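Report on the Visit to the Hallum Household Skills Centre

Prepared for members of the Cavance Home and Community Education Association

In November a party of 17 members travelled to Hallum to visit the Household Skills Centre, which is run by the Firach Trust. The visit formed part of our regular program of study trips and followed an invitation extended by the Trust last winter. The party left Cavance by coach at 7 in the morning and was received at the main door with tea and date loaf.

The Centre occupies the ground floor of the former Benavides drapery building on the harbour road. It offers short courses in cooking, laundry, mending and the general running of a home, and its students range from school leavers to older residents who are setting up on their own after many years. Courses run for four weeks, with two sessions in each week. Fees are kept low by a grant from the Trust.

Members were first shown the linen room and the laundry, where the folding of fitted sheets was being taught to a small class. The method in use begins at the corners and is slower than the one our own tutors prefer, although several members agreed that it gives a flatter result. The labelling of the shelves was also noted with approval. Each label gives the size of the sheet and the bed it belongs to, in large print.

The party then moved to the training kitchen. It has been fitted out as a home kitchen, with cream cupboards, metal bar handles and a window over the sink. A round table in the same room is used for setting and clearing, and for the small sorting tasks that open each morning's work. The tablecloth is dark brown with white polka dots. Slender wooden pieces such as skewers and chopsticks are kept upright in a pink cup, and gathering up loose ones is among the first tasks a new student is given.

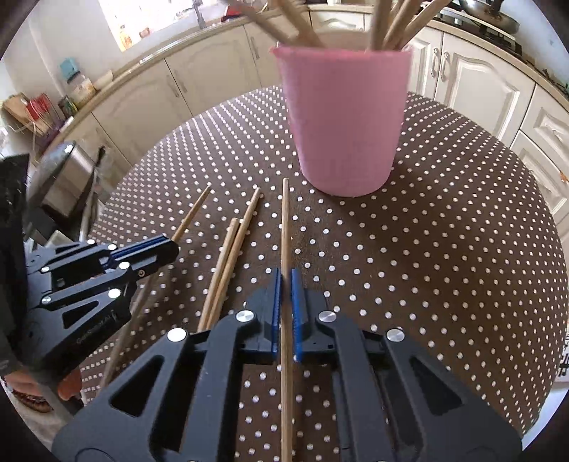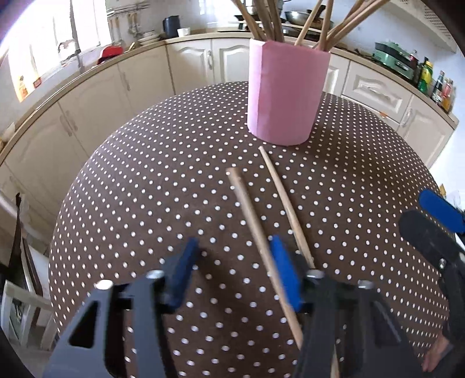

The Centre's staff explained that a great deal of thought had gone into tasks of this size. A thin stick lying flat on a cloth is harder to pick up than a plate or a mug, and students with stiff hands may find it tiring. Sessions at the table are therefore short, and students may sit or stand as they please. Pointed items are handled one at a time. Members who teach our own beginners' course asked several questions on this point, and the Centre has kindly agreed to send a copy of its notes.

Lunch was taken in the dining room and consisted of vegetable soup, cheese scones and a very good apple crumble. The afternoon was given over to the mending room and the kitchen garden. The garden is modest, but the herb beds near the back step were well kept — the parsley in particular — and cuttings of rosemary were offered to those who wished to take them home.

Some practical matters should be recorded for any later party. The coach could not turn at the harbour end and had to set down at the corner, leaving a walk of around seven minutes uphill. The mending room is reached by a narrow stair with a rail on one side only. Parking for private cars is limited to four spaces, which must be booked through the office.

The Association thanks the Firach Trust and the staff at Hallum for their welcome. A return visit to Cavance has been proposed for the spring, and members willing to help with lunches are asked to leave their names at the office.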